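The Case for Boring Press Releases

By Kwame Baidoo

Wednesday, June 28, 2023

I own 1,489 shares of a junior exploration company called Zustix. It is not a position that will trouble the market in either direction. It does entitle me to the press releases, and I have now read enough of them to form a view, which is that the mining business would find more metal if it used fewer adjectives.

Take the latest. Zustix has finished its spring drilling at the Lodhi property, a copper prospect reached by a gravel road, then a worse road, then a helicopter. The headline promised a "transformational intercept." The second paragraph mentioned "robust mineralization" and the third called the property "highly prospective," a phrase that means there may be something down there and is equally true of my backyard.

The numbers turned up on page two, as they usually do, after the quote from the chief executive, who was pleased. Chief executives are always pleased. I have never read a release in which one was puzzled, or a little let down, though the rocks must do that to them most weeks of the year.

What I want from a drill release is simple enough. Tell me how many holes you drilled, where they are, which way they point, and what came back from the lab for every one of them. Lodhi's release gave a depth of 373 meters for the best hole and said the others "confirmed the geological model." I have been around long enough to know what that means. A hole that hits copper gets a table. A hole that hits nothing confirms the model.
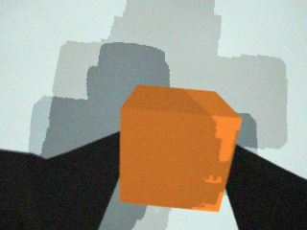
The usual defense is that small companies have to shout to be heard. Raising money for a hole in the ground is hard, the argument goes, and investors skip past anything with a dull headline. I have some sympathy. There are a lot of juniors, most of them have the same slide deck, and the slide deck always has a map showing a famous mine just off to one side. Being near a mine is treated as a kind of achievement, like living down the street from a dentist and claiming good teeth.

But shouting wears off. I used to own Sandeo, too, back when it was drilling for zinc at Primham. Sandeo put out a "major milestone" every few weeks. Staking more claims was a milestone. Hiring a geophysics crew was a milestone. So was the crew going home. By July, when the company finally had a decent set of results, I deleted the email unread, and I gather I had plenty of company. The shares didn't move. The one time they had something to say, they said it in the same voice they had used for the camp kitchen.

My other complaint is the average. You can take a narrow strip of very rich rock, spread it across a long stretch of very poor rock, and report the whole thing as one handsome interval. Every geologist knows this trick, and the honest ones break out the rich part on a separate line so you can do the subtraction yourself. Plenty of others leave it out – space being so tight on the internet.

None of this is against the rules as I understand them. A qualified person signs off, the cautionary language runs longer than the news, and the forward-looking statements are all suitably hedged. I read that part these days before anything else. It is the only section written by somebody who expects to be questioned about it later.

So I wrote to Zustix and asked for the missing holes. A polite woman in investor relations replied that full results would follow "in due course." I will probably hang on to the shares until they do. I did tell her that if the next headline read "Five Holes Drilled, Two Good," I would buy 300 more that morning.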